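The desk that went down when it should have gone up

I have spent most of December being outwitted by a piece of office furniture, and since the whole sorry business has now been written up twice for work, in the dry language these things demand, I thought I'd do it a third time in my own.

Some background for anyone who wandered in from the posts about sourdough. I look after testing on a project called Vostita, the aim of which is to get a humanoid to do small household jobs with its hands. Pick this up, put it over there, don't break either. We do it at a sit-stand desk, because a sit-stand desk lets you change the height of the world without buying more world. One week the robot is working at a kitchen counter, the next it's a coffee table, and all you've done is press a button. I thought this was terribly clever when I suggested it. I would like the record to show that it was me who suggested it.

The task that week was fruit. We run it in batches of 80 picks, with the desk at a different height for each batch, and the robot is meant to reach down, take hold, lift, and put the fruit on a shelf. Fruit is cheap, it comes in awkward shapes, and when it's had enough you can see that it's had enough. You'd be surprised how few test objects have that going for them.

The first batch was lovely. 77 good picks out of 80, and the three misses were the ordinary sort where the fingers close on air and the robot carries a handful of nothing up to the shelf with great dignity. I wrote the number on my hand, which is where I write numbers I like.

The second batch was to be run higher. I pressed the button. The desk rose, the little motor did its hum, and I typed the new height into the planner, Rorine, which is the bit of software that decides where the arm goes. 82 centimetres. Off we went.

What I hadn't noticed was that the desk had an opinion. It has a setting, deep in a manual I have since read in full, by which it will back off if it feels something in the way as it moves. Very sensible. It's there to stop you crushing a chair, or a child, or your own knees. On this desk it's also rather nervous, and now and then it will feel something that isn't there, and a while after you've let go of the button it will settle itself back down a touch. It does this quietly. It doesn't beep, and there's no display on ours to give it away.

So Rorine believed the desk was at 82 and the desk knew otherwise, and the robot went with Rorine.

If the top is lower than you think it is, the fault is almost polite. The hand stops short. It closes above the fruit, or it gets the top of the fruit and drops it, and you stand there muttering about grip force. I muttered about grip force for an entire afternoon. I changed the grip force. I changed it back. I cleaned the finger pads and blamed the bananas, which had gone a bit soft by then and couldn't defend themselves.

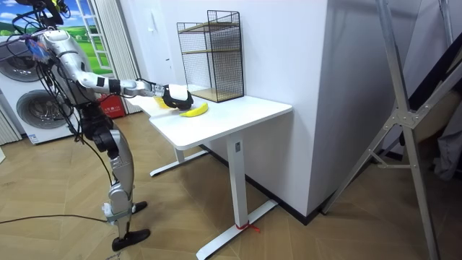

The fruit job at the desk, gripper over the banana.

Then I did the thing I'm not proud of. I decided the height must be a hair out and, instead of fetching a tape measure, I told Rorine to aim 30 millimetres lower. The picks came good at once. I was delighted. I had, of course, corrected for one mistake by making a second one exactly on top of it, and the two of them stood there balanced like drunks holding each other up at a bus stop.

You can guess the next bit. Next morning I came in, put the desk up afresh, and this time it stayed where I put it. The top was now precisely where the button said, and the robot was under firm instruction to reach 30 millimetres into it.

It did its best. The hand came down on a banana, went through the banana, arrived at the desk and carried on pushing. There's a force limit at the wrist for this very occasion, and it did trip, though it took its time, because I had loosened it the afternoon before while I was busy blaming grip force and had not put that one back. In between, the desk felt something pressing on it and reacted exactly as its manual promises. It moved away, downwards. The robot, finding that the resistance had gone, followed it.

I have watched the log of this more often than I've watched some films I own. They go down together in small steps, the arm pressing and the desk retreating, like two people trying to let each other through a door first. I hit the stop. The arm held, the desk held, and the banana by that point was mostly a matter for kitchen roll.

No one was hurt, and no one was near enough to be. The wrist had to come off and be looked over, and one bearing was replaced on suspicion. The desktop has a dent you can find with your thumb. It could very easily have been worse, and I don't mean that in the way people say it at funerals. If someone had been leaning on the far side with their legs underneath, both machines would have cheerfully gone on being correct, each by its own lights, on top of them.

The write-up calls this "an unverified environmental parameter". What happened is that I trusted a desk.

As for what we've changed, there's more of it than I'd like. The height is no longer typed in. Before each batch the robot touches the top with a fingertip, very gently, at the corners, and if what it finds disagrees with what it was told, it refuses to start and puts up a message. I wrote the message and it is ruder than it needs to be. The desk is unplugged at the wall once it's at height, so it can have all the opinions it wants and act on none of them. The force limit lives in a file that I'm not allowed to edit alone. That last one was put to me very kindly in a meeting.

We also had a visit from the safety people at Pathirana, who lend us their checklist and then come round to see whether we've read it. They asked how I'd known to aim lower by 30. I said it had seemed about right. There was a silence in which I could hear somebody writing.

The one thing we haven't settled is the desk's own back-off setting. You can switch it off. The case for switching it off is that we'd then have only one thing in the room making decisions about height. The case against is that it's the only part of the whole arrangement that was looking out for knees. I've changed my mind on this several times, and at the moment it's on, with the plug out, which I realise is the engineering equivalent of saying you'll see.

We redid the second batch last week with the fingertip check in place, and it refused to start. I measured the top with a tape, since I own one now, and the robot was right. The desk had sunk again in the time it took me to reach the plug. I put it back up, pulled the plug faster, and the batch ran to the end.

I haven't given the number for that one, as there's a second desk on its way over from the Torovbridge workshop and I want both sets before I start writing on my hand again. It's a crank-handled one. You wind it up, and as far as I can tell from the leaflet it has no feelings on the matter at all.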